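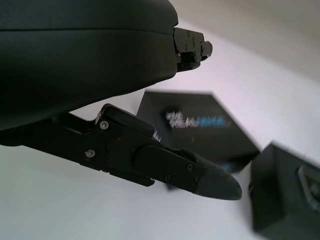
Readers keep writing in to say two weeks is not long enough to clear out a house, and one from Phelan put it more bluntly: sorting her mother's things took her all spring and she still has a table full of odds and ends. Fair enough. But the Kenetti Hall swap tables are going ahead anyway, same as last June.

Doors at 9 in the morning. Small household stuff only, nothing you can't carry in by yourself. Three tables near the door for kitchen things, the rest for whatever turns up. No mattresses, no paint, no TVs. Please.

Last year 993 items got logged in, and all but 200 went home with somebody new. The leftovers went to the Zostura thrift store, which says it will take them again but wants them boxed this time, and labeled. Bring your own boxes if you have any, the hall ran out by noon.

Parking is on the Reltiseo side, the front lot is being repaved. Should of been done by now, but it isn't.

Drop off starts the evening before, from 5 to 7. You don't have to bring somthing to take something. Limit is two bags per person untill lunchtime, then it's open. Anything still on the tables at 3 gets packed up.

Free to get in. Coffee is a dollar, cash only.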